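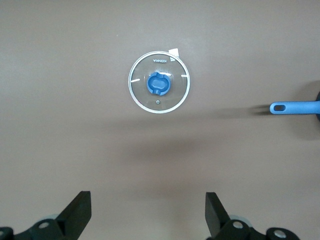
Lid task suspended at Puvdale after dropped-lid fault

August 13, 2022

The lid-placement task on the Puvdale bench arm is suspended until the grip check described below has been installed and signed off. No one was hurt. One glass lid was broken and has been discarded.

The task is simple on paper. The arm moves over a glass lid lying on the table, opens the gripper, descends, closes on the plastic knob, lifts, and carries the lid across to the pot. It had been running under the Handanside controller since March, and the log holds 151 completed cycles without a reported fault.

On the failed cycle the fingers closed, the controller reported a good grip, and the arm lifted. Partway through the carry the lid rotated in the fingers, tilted, and fell back to the table. The arm did not stop. It went on to the pot, opened over it, and recorded the cycle as complete. Jawad Mengal was at the bench and pressed the stop button when the arm began its return move.

Two separate faults are involved.

The first is in the grasp. The knob on this type of lid is longer one way than the other. The grasp routine takes the center of the knob from the wrist camera but does not take its angle, and the fingers always close along the same line. With the knob turned to suit, they meet the long sides and hold well. With the knob turned the other way they meet the rounded ends, where the contact area is small. Talha Kiani repeated the lift with a plastic disk of similar weight fitted with the same knob. It slipped in each trial where the fingers closed on the ends, and held in each trial where they closed on the sides.

The second fault is the more serious one. The controller decides that it has a grip by looking at finger position once, at the moment of closing. It does not look again. A lid lost after that point is invisible to it, and the arm will carry nothing to the pot and call the job done. Henrik Rathjen found that the repeat check had been switched off in the settings file during earlier work with soft packaging, where it gave false alarms. The setting was copied over with everything else when the lid task was set up.

Changes now in progress:

The grasp routine will read the knob angle and turn the wrist to match before descending. If the angle cannot be read, the arm holds at its viewing height and asks for an operator.

The repeat grip check goes back on for all rigid objects, at an interval of 15 milliseconds. Loss of grip stops the arm where it is. It does not open the fingers.

Carry height over open table is reduced from 600 millimeters to a lower limit, which Mohammed-Awal Boateng is working out against the height of the tallest pot.

Until the work is finished, glass lids are not to be used for trials on any arm at Puvdale or Khokhar. Use the plastic disks in the bench drawer. Eye protection stays on whenever glass is on the table, including when the arm is powered down.

Anyone running a copy of the Namow settings file should open it and look for the repeat check before the next run. Report the result to Adeel Kiani, with the arm number, whether the check was on or off.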